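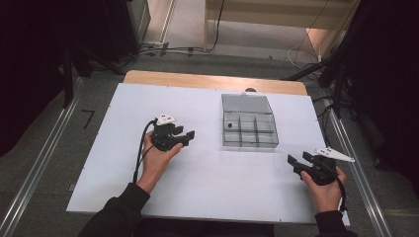 Print | E-mail

Jan 10, 2023

The Haworth midwinter supper started with one long table and a borrowed soup pot. Last June its organizer fed 104 neighbours on the longest day of the year, and she's already sketching out the next one. She runs Cedus, a party planning business she works from her spare room, and she talks about street parties the way other people talk about their grandkids.

"I love a cold-weather party," she says. "Everyone saves their energy for Christmas and New Year's Day, and then June comes along, it's dark by five-thirty, and people are dying for a reason to get out of the house! Give them a bonfire and a bowl of something hot and they'll stay for hours."

Her first rule is to pick two colours and stop there. Last year it was navy and copper -- navy cloths, copper paint on old jam jars, a candle in each jar. "I used to go mad with colour. Now I walk through the shops with my two swatches in my pocket and I'm much happier, and so is my bank account."

She spent $2,000 on the whole night, and a good half of that was food. The jars came from neighbours, who left them on her porch from April onward. 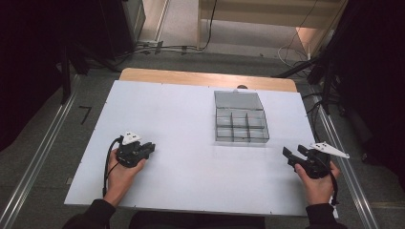 Food is where she gets really excited. She builds the menu on things that can sit in a pot: pumpkin soup, lamb and barley, a big vegetarian chilli. Bread comes from Bratis, the bakery on the corner, ordered a fortnight ahead. "We got through 40 loaves. I'd ordered 30 and had to run back before they shut, in my apron, with flour all over me from the dumplings."

Dessert is left to the guests, and she doesn't keep a list of who is bringing what. One year there were five apple crumbles. "And every one of them got eaten, so what's the problem?"

The kids make paper lanterns in the afternoon at the Juvavon hall, then carry them up the street at dusk. She allows up to 15 minutes for the walk, though it always takes longer with the little ones stopping to look in at everybody's gardens. Battery tea lights only, please. She's firm on that.

What would she change? The music, mostly. The speaker was too close to the soup and nobody in the queue could hear what they were being offered. This year it's going down by the fire, and she'd like a few people to bring guitars. She's also after more blankets -- old ones are fine, dog hair and all -- and somebody with a trailer who can shift hay bales the morning before.

"Start small if you've never done one," she says. "Do your own driveway. Ask the people on each side of you and put the soup on."

Print | E-mail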